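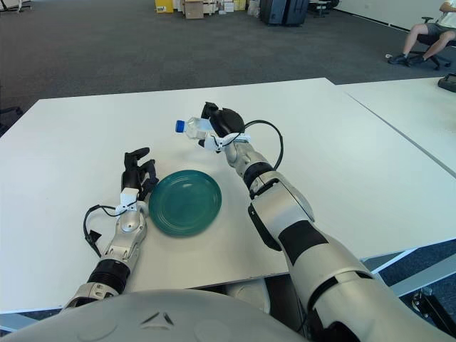 Chapter 13
Closures and Seals

13.1 Scope of the chapter

A closure has two jobs. It must keep the contents in, and it must open at a torque that an adult hand can supply. Most design faults come from treating these as separate problems.

This chapter covers threaded caps for rigid and semi-rigid containers. Crimped and corked closures are left to Chapter 15. The reader should already know how to find thread pitch and lead from a drawing - see Section 4.2 if not.

13.2 Terms

Application torque is the turning force used to put the cap on. Removal torque is the force needed to start it moving again. Removal torque is usually the lower of the two, and it changes during storage as the liner relaxes.

The finish is the part of the neck that carries the thread and the sealing surface. The land is the flat top of the finish.

13.3 The Drandbridge trials

Mosquera and Quintana tested 2,588 caps in lots of no more than 1,000. Their results, given in Table 13.1, are used in the worked problems that follow. All torque values are in inch-pounds.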